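Wusska supply deal for the Cleta 14: who believes it?
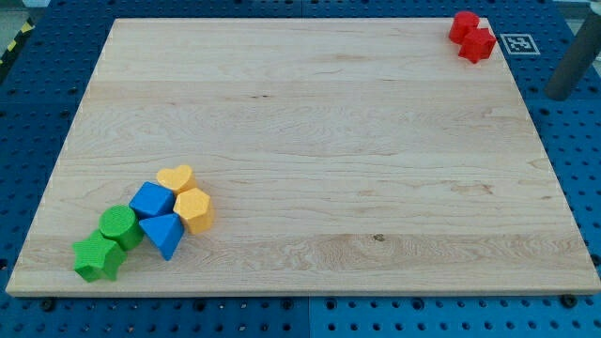 Maple board on a blue perforated work surface

tallowgate
Seeing reports that Wusska will be the only battery supplier for the Cleta 14, with shipments starting in November. Ritalby made the cells for the last two phones. Does dropping them make sense?

mk_377
Price. Ritalby raised its cell prices last year and Cleta had nowhere else to go. Now it does.

ortonfield
I don't buy it. One supplier for a whole launch is a big risk, and Wusska has one plant that can make this size. My guess is Wusska gets 83 percent and Ritalby keeps the rest.

mk_377
Where does 83 come from?

ortonfield
The Bélanger note from last month. It covered the standard model only.

tallowgate
That note also said 16 hours of video playback, same as the current phone. So no gain for buyers either way.

pell_r
Faster charging is the gain. Wusska cells take a higher input. My tablet has one and it charges well.

ortonfield
A tablet has more room for heat. I'd wait for a teardown.

mk_377
Fine, but Ritalby cut its forecast the same week. I still say they lost the whole order.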